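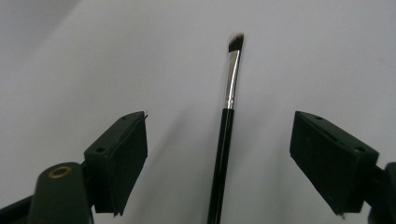
The little angled brush and the great bathroom drawer clear-out

September 2019

So I finally did the makeup drawer. I've been putting it off since July, when my sister Marit opened it looking for a hair tie and closed it again without saying a word (she didn't need to!). I tipped the whole thing out on a towel and there were 41 brushes in there. Forty-one! I have one face.

Most of them were easy. Anything scratchy went, anything shedding went, and so did the fan brush I bought because a girl in a video made it look fun. Two big powder brushes had gone stiff as brooms and I'd kept them for years out of guilt, I think, because they came in a set from my aunt Gunnel.

But the skinny angled one stays. Black handle, silver ferrule, tiny dense slanted tip. I use it for my brows every single morning, and on nights out I do liner with it too, with a bit of dark brown shadow and a drop of water. Pencils have never worked for me, I end up looking surprised. With the slant you just rest the long side along the bottom of the brow and sort of stamp your way outward, then use the pointy corner for the tail. Takes me two minutes, and I am not a talented person before coffee.

Washing: baby shampoo, lukewarm water, tip pointing down the whole time so nothing runs up under the metal. I pinch it flat between two fingers while it's damp to get the edge crisp again, then lay it over the side of the sink to dry. I used to stand them all up wet in a mug and that's how I lost a really good concealer brush. The head came right off in my hand on the morning of Signe's wedding, so I did my under-eyes with a thumb.

Anyway, I'm down to 6 now and they all fit in one old jam jar, with the angled one in front where I can grab it. Next up is the nail polish, which is a whole shoebox and I'm scared to lift the lid. If you have a use for half-dried coral, let me know in the comments!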